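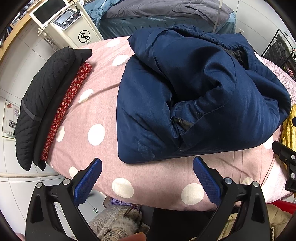 羽绒服和被子换季时应该先洗再收，还是先收起来，等明年要用了再洗？

应该先洗，彻底干透以后再收。汗渍和皮脂留在面料里过一个夏天，会发黄，也会让填充物结块，到第二年再洗往往洗不干净。

首页 服务 门店 新闻 联系我们

阅读时间：8分钟

Stasen在Irnura推出Judura冬季衣被洗护与修补服务

Irnura讯：衣物洗护企业Stasen今天宣布，面向Irnura全城居民的冬季衣被洗护与修补服务Judura将于12月开始接单。服务范围包括羽绒服、棉服、羽绒被、化纤被和各类绗缝外套，内容分为清洗、烘干、补绒、缝补和换季存放。居民可以只选其中一项，也可以组合下单。

Judura此前在Jara区试行了一个冬天。试行期间，Stasen只在Jara的老门店收件，修补由店里原有的裁缝师傅兼做，常常排不上。今年公司把洗涤和修补分成两条线，修补间搬到了Jara旧邮局后面的院子里，收件点增加到13处，其中大部分设在街区洗衣店和裁缝铺内，由原店主负责收发。

Stasen总经理温塞斯劳·布斯托斯（Wenceslao Bustos）表示，试行时收到的意见里，提得最多的是等待时间和价格不透明。“有的顾客送来一件外套，只是袖口开线，结果和整件清洗的排在一起，等了很久。今年小修小补单独走，开线、换拉链头、补小洞这类活，收件时就报价，顾客同意了再做。”

服务内容

清洗。所有含羽绒的衣被采用水洗，使用中性洗涤剂，不使用柔顺剂。收件时由店员检查洗涤标签，标签写明只能干洗的，会当面告知并另行处理。标签缺失或字迹看不清的，由洗涤车间先在不显眼处试洗，再联系顾客确认。

烘干。羽绒制品低温分次烘干，中间取出拍松，出机后静置一段时间再检查一次。内层没有干透的会重新进机，不另收费。

缝补。修补间处理面料破口、绗线脱开、里衬撕裂、拉链损坏和按扣脱落。补片颜色尽量接近原面料，找不到接近颜色的，会把几块备选布样的照片发给顾客挑选。顾客也可以自带布料。

补绒。衣被用久后局部变薄，可以补充填充物。羽绒制品补羽绒，化纤制品补化纤，两者不混用。补绒前后各称一次重量，写在取件单上。

存放。春季以后可以把洗好的衣被留在Stasen的仓库，入冬前取回。存放使用透气布袋，不抽真空。仓库每天两次记录湿度，顾客取件时可以要求查看记录。

价格和时间

价目表已经张贴在各收件点，官网“服务”栏也可以查到。单人羽绒被清洗和烘干合计80元，大号另计。只做小修的，按项目收费，不设起步价。补绒按实际增加的重量结算。

单洗的衣被通常五天内可以取件，带修补的需要更长时间，具体日期写在收件单上。如果超过写明的日期还没有完成，Stasen会电话通知，并免去当次存放费用。12月是送件最集中的月份，公司建议不急用的被子错开这段时间，等到天气转暖后再送。

收件点的营业时间随所在店铺，多数早上八点开门。Jara修补间上午九点到下午六点对外开放，中午不休息，顾客可以把需要修补的衣物直接送去，当面和师傅说明要求。

关于修补间

修补间由伊亚拉·法里亚斯（Iara Farías）负责。她做过多年户外服装的售后修理，去年加入Stasen，参与了Jara的试行。她说，冬装最常见的毛病是漏绒，多数发生在腋下和肩部的针脚处，很多人看到绒毛钻出来会顺手往外拔，一拔针孔就更大。

“看见有绒出来，从里面把它捏回去，再轻轻揉一下那块布，小针孔一般就不再往外跑了。如果是绗线断了，最好早点送来。断一小段，缝几针就好；等到一整格都散开，里面的绒跑到别处去，就要拆开重新分。”

法里亚斯还提到，市面上卖的透明补丁贴适合应急，长期穿用仍要缝补。贴过补丁的衣服送来时，请告诉店员贴在什么位置，有些胶遇到温度会变软，进烘干机之前需要先处理。

修补间今年招收了学徒，由雷纳托·奥利瓦雷斯（Renato Olivares）带教。奥利瓦雷斯在Jara开过裁缝铺，铺子关门后把两台老式缝纫机带到了修补间，现在主要用来处理厚里衬。学徒前几个月只做拆线和配色，之后才上手缝顾客的衣物。

免费修补名额

在Judura接单的第一个月，Stasen将为Irnura的低收入家庭和独居老人提供最多200件衣被的免费清洗和小修。申请在各收件点登记，填写一张表格即可，不需要到总部办理。行动不便的居民可以由邻居或家人代为登记，也可以打电话预约上门取送。

此项安排由Stasen客户事务主管吉塞拉·巴里恩托斯（Gisela Barrientos）负责。她说，去年试行时有几位老人送来的被子已经用了很多年，面料还结实，里面的填充物却全部聚到了一头。“他们问的都是同一件事，值不值得修。我们的做法是先把被子拆一个小口看看，能修就报价，不能修就照实说，检查不收钱。”

登记名额用完后，后续申请会转入明年春季的安排，不需要重新填表。

家庭护理说明

随服务一同推出的还有一份家庭护理折页，由面料顾问娜塔利娅·伊雷什（Natália Jireš）编写，在各收件点免费领取，首批印了200份，领完后加印。折页的主要内容如下。

一、日常穿着后，领口和袖口可以用湿布蘸少量中性洗涤剂擦拭，再用清水擦净，放在通风处晾干。不必每次弄脏都整件清洗，一个冬天整洗一到两次足够。

二、在家机洗时，拉好拉链，扣好按扣，翻到里面朝外，选轻柔程序。洗衣机装得太满，衣服转不开，洗涤剂也漂不净。浮在水面的羽绒服可能因积气鼓胀，脱水前要把空气压出来；带防水涂层的衣服不要高速脱水。

三、晾干时平铺或者搭在宽一点的架子上，不要用细衣架吊着湿衣服，湿绒会往下坠。晾到半干时用手把结团的地方捏散，翻面再晾。外面摸着干了，里面未必干，最好多晾一天。

四、收纳前对着光检查针脚和面料，有破口先补再收。收纳袋选透气的棉布或无纺布，放在柜子上层。压缩袋省地方，短途搬家可以用，长期压着会影响蓬松度。

五、樟脑丸等防虫用品不要直接接触面料，用纸包好放在袋子角落。

六、被子平时套上被套使用，被套常洗，被芯就不用常洗。起床后先把被子掀开散一散潮气，过一会儿再叠。

七、沾上油渍时先用纸吸，不要来回搓。沾上颜色较深的饮料尽快用冷水处理。污渍留的时间较长，或者不知道是什么东西沾上的，送洗时请指给店员看，在收件单上标出位置。

伊雷什说，折页里没有写去除各种污渍的偏方。“白醋、小苏打、牙膏，每家的说法都不一样，面料和染料也不一样。浅色的可能没事，换一件深色的就可能留下一圈印子。拿不准的时候，先在里侧试一小块。”

折页的电子版将放在官网，可以自行打印。

哪些衣物不收

皮革和毛皮面料、带加热元件的衣物、婴儿睡袋以及发霉面积较大的被芯暂不接收。羽绒枕可以清洗，暂不提供补绒。送件前请清空口袋，取下胸针和徽章，可拆卸的毛领请一并取下，单独装袋。收件时店员会和顾客一起查看已有的破损和污渍，双方在收件单上签字，取件时按单核对。

后续安排

Stasen计划在明年春季评估各收件点的送件情况，再决定是否在Irnura北部增设收件点。布斯托斯说，北部几个街区目前只有一个收件点，居民要换车才能到，公司正在和当地的两家店铺商谈。修补间也在考虑晚间开放，让白天上班的人有时间送件。

有意成为收件点的洗衣店、裁缝铺和杂货店可以与Stasen联系。店铺需要有干燥的存放空间，营业时间不少于每天六小时，Stasen提供收件单、布袋和店员培训。

关于Stasen

Stasen是一家总部设在Irnura的衣物洗护企业，经营洗涤车间、修补间和街区收件点，为居民、旅馆和学校提供洗护服务。

媒体联系

吉塞拉·巴里恩托斯，Stasen客户事务部。媒体如需参观Jara修补间，请提前与客户事务部约定时间。

首页 服务 门店 新闻 联系我们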